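Fold the Shirt on the Bed

31/03/2018
By Rattana Srisuk

Print this article | E-mail this article

I have read a lot of advice on folding shirts, and nearly all of it starts with a clear table. I don't own one. My apartment in Findthorpe is 700 square feet, and the only table in it is round and has the mail on it. I fold on the bed, and I think most people should.

The argument against a bed is that it's soft. A mattress gives under your hands and the creases come out less sharp. That is true if you want the shirt to look like it came out of a package. I want to find it in a drawer and wear it to work.

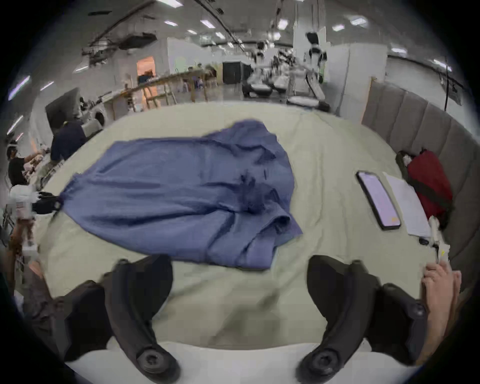
A bed is wide enough for a button-up with both sleeves out. You can smooth the back, bring the sleeves in, and turn up the tail without any of it dropping to the floor. On my table a sleeve always hung over the side and pulled the rest after it.

The other complaint is that a bed collects things. Phones, papers and bags all land there when people come in the door. My sister in Rusendale clears hers completely before she touches the laundry. I push everything to one side and start. A shirt needs half a mattress at most, and clearing the whole bed is how folding gets put off until October.

I also don't button shirts all the way before folding. The top button and one in the middle will hold the front together. I tried doing every button for 22 days and stopped, and my shirts look the same as they did before.

If you have a good table at the right height, use it. If you don't, there's no need to buy one. The folding board I ordered from a store in Cunddale is still under the bed, and I haven't missed it.

Contact us | Copyright 2018 Rutherford | Back to top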